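3.2 Containers placed on soft furnishings 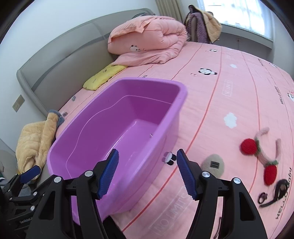
Figure 3. Light purple plastic basin on a bed with a printed pink sheet.

Household storage studies usually treat the container as standing on a rigid, level surface. In the homes surveyed for the Clisatgate study, this assumption often failed. Beds served as staging areas for folding, sorting and short-term storage, and the containers used there were mostly open ones: basins, trays and shallow boxes without lids. Of the 300 placements coded, 177 were on a bed or another padded surface. These placements are treated separately in this section, as both the resting angle of the container and the condition of the bedding affect how it is used.

Open basins were coded on three attributes: outline, rim and interior profile. The basin in Figure 3 belongs to the most frequent class, a rectangular outline with rounded corners and a wide, flat rim. Its inner walls carry a molded step above a smooth flat bottom. Stepped interiors were recorded as a separate subclass following Van der Linden's earlier scheme, in which the step is taken as a fill reference. Participants who owned stepped basins did not always use it that way. Several filled small items to the step and laid folded cloth across the top, while others ignored the step altogether.

Orientation was coded relative to the long side of the bed as parallel, perpendicular or diagonal. The basin in Figure 3 was coded as diagonal. Diagonal placement was more common for empty basins than for filled ones across the full set, and we attribute the difference to handling: a filled basin was generally set down with two hands and squared to the mattress edge, whereas an empty one was put down without adjustment. The coding sheet did not record which hand was used, so this explanation remains untested.

Bedding was coded for base color, print and fit. Printed sheets presented a practical difficulty. Where the print included figures or closed shapes, such as the cartoon pandas and white clouds in Figure 3, coders working quickly sometimes entered a printed motif as a loose object lying on the bed. The error was found during the second coding pass, carried out by Essien on a subset of 200 placements. The coding manual was revised in February to require that every object be checked against repeats of the same motif elsewhere on the sheet. Curved stripes caused a smaller problem, being entered in 6 cases as folds in the fabric. All affected entries were corrected before analysis.

Sheet fit was retained as a variable but is not analyzed further here. Fitted sheets were far more common than flat ones in the bedroom placements, and the flat-sheet group was too small to support a comparison by container class. Placement on sofas and floor cushions is discussed in Section 3.3.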